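Clothing room in Brinisdale opens again after a long summer of sorting

Posted Mar 16, 2025
By Ilham Zerouali

The free clothing room on Trostberg Street opened its door again this weekend, after it was closed for most of the summer. The people who use it had been asking for weeks when they could come back, and on the first morning there were already families waiting on the footpath before the lights were on.

The room is at the back of the old Dedine shoe shop. It was started by a small group of neighbours who wanted a place where a person can take a school jumper or a winter coat without filling in a form. During the year people leave bags at the side door, and in January the bags became too many. They were standing in the hallway, in the kitchenette and on the two chairs where visitors should sit. So the group decided to close, empty everything and start again from the floor.

"We could not find anything any more," said Berenice Becerra, who looks after the children's section. "A mother asked me for pyjamas in size 4 and I knew that we had them. I looked for half an hour and I had to send her home with nothing. After this day I said, we must stop and do it properly."

The sorting gave 1,158 pieces which are good enough to give away. Becerra wrote every piece in a school exercise book, and she is still a little proud of the number. Another 59 bags went for rags, mostly towels, odd socks and shirts with the collar gone. The group asks people kindly to look at their clothes before they bring them. If you would not give it to your cousin, please do not leave it at the side door.

The biggest change for visitors is that almost everything is now hanging. Before, the clothes were folded in piles on long tables, and by ten o'clock in the morning the piles were a mess. Now there are metal racks along the walls, and the tables are kept only for shoes, hats and baby things. The walls have a new coat of paint in a light cream colour, which makes the room look bigger than it is.

For the racks the group used a grant of $900 from the Shehata Family Fund. It was enough for the racks, the paint and a better lamp above the mirror, but not for hangers. These came from everywhere. A dry cleaner gave two boxes of wire ones, and the rest are plastic hangers in all colours that people had at home. Samah Ragab, who planned the new layout, wanted at first to have a colour for each size. She gave up this idea on the second day.

"There were many blue, and almost no green," she said. "So the sizes are written on cards on the rack now. It is less pretty but people understand it."

Ragab also has some rules for how the clothes must hang. Knitted things with a heavy weight are folded over the bar of the hanger, so the shoulders do not stretch. Things with a ribbed neck go on the hanger from the bottom and not through the neck, so the ribbing keeps its shape. Trousers are in pairs of the same size. All hooks look in the same direction. Some of the helpers found this last rule too strict, but when the room is full and three people take clothes from one rack, it goes much faster.

The colour order stayed, inside each size. The dark clothes are near the door and the light ones near the window, with the pinks and reds between them. Becerra says the children like this part best and go directly to their favourite colour.

Taha Bennani came on Saturday with his two daughters. He moved to Brinisdale in September and he used the room once before it closed. "The first time I was searching in the piles and I felt a bit ashamed, like I am looking in somebody's cupboard," he said. "Now it is like a shop. My girls chose by themselves and they were trying the jackets in front of the mirror." They went home with two jackets, a raincoat and a pair of netball shoes.

Not everybody is happy with all the changes. The opening hours are shorter than last year, because there are fewer people to help during the week. Bohdana Romaniuk, who lives across the street and comes most weeks for her grandchildren, would like one evening for people who work. The group says it would also like this, but it needs more helpers first. Anybody who can give two hours can leave their name in the book on the counter.

Romaniuk had also a good word for the new mirror lamp. "Before, everything looked grey in there," she said. "I took home a navy cardigan and in my kitchen it was purple. My granddaughter wears it anyway."

At the moment the room has plenty of summer dresses and T-shirts. What is missing is warm clothing for the coming winter, especially in sizes 8 to 14, and also school shoes, raincoats and tracksuit pants. Women's clothes in larger sizes go very quickly too. Please wash the things before you bring them and close the zips. Hangers are welcome, any colour, but the wire ones are enough now.

The group cannot take doonas, pillows, toys or electrical things. There is no space to keep them, and last year two doonas were standing in the hallway until spring.

The clothing room is open on Wednesday from 10am to 1pm and on Saturday from 9am to noon. The entrance is from the lane, beside the bicycle stand. Visitors can take up to ten pieces each time, and there is no need to show any card or paper. The side door for donations is open only in the same hours, and the group asks that no bags are left outside in the night, as the rain gets to them.

A mending table will start after Easter if a second sewing machine can be found. Ragab has already put aside a box of clothes with missing buttons and open seams. Persons who have a machine they do not use can speak with her on any Saturday.
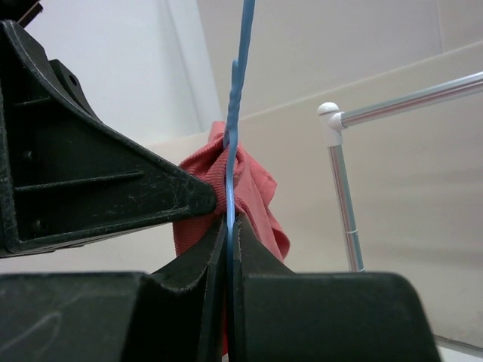
Coral-pink fabric and a light-blue plastic strip against a cream wall, with a metal rack at right.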